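Prellatholm Shared Workrooms
Furniture and Fittings Group
Minutes of the meeting held on 8 April 2025, Weston Room

1. Minutes of the last meeting
Agreed as a correct record. Item 6 (door closers) carried forward again.

2. Table tops, light wood
2.1 The January inspection covered 12 tables. Nine need cleaning only. Three have ring marks and will be sanded locally and re-oiled.
2.2 Bratu quoted 468 pounds for sanding and oiling the three tops on site. Wesier quoted 400 pounds, with collection and return charged separately at 142 pounds. The Bratu quote was accepted.
2.3 Sanding is to follow the grain. Where the grain loops, the contractor is to work by hand with fine paper. No stain or tinted oil is to be used, as the repaired areas must match the pale colour of the rest.
2.4 Spray polish is withdrawn from the cleaning cupboard with immediate effect. It leaves a film that builds up and stops oil from soaking in.

3. Glare
3.1 Users of the Weston Room have again reported glare off the table tops. A matt oil was discussed. It will reduce shine but will not remove it under the present lighting.
3.2 Moving the tables away from the window wall was tried last month and blocked the route to the sink. Not to be repeated.
3.3 Agreed to price diffusers for the two ceiling fittings nearest the door.
Action: building office, before the next meeting.

4. Felt pads
Pads have come off several table feet and the floor is scratched near the cupboard. Screw-in pads to be bought in place of the stick-on type. Size to be checked against the existing feet before ordering.

5. Any other business
5.1 The cutting mats are to be stored flat. Two have curled.
5.2 The key for the oil and solvents cabinet is now kept in the building office.

6. Next meeting
Date to be set once the sanding is complete.

Question carried to the notice board:
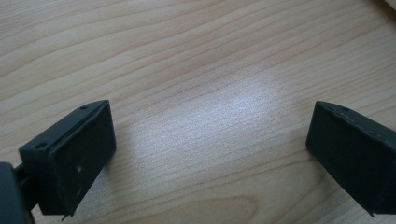
What should be used to clean the table tops day to day?

A damp cloth, well wrung out, wiped along the grain and followed by a dry one.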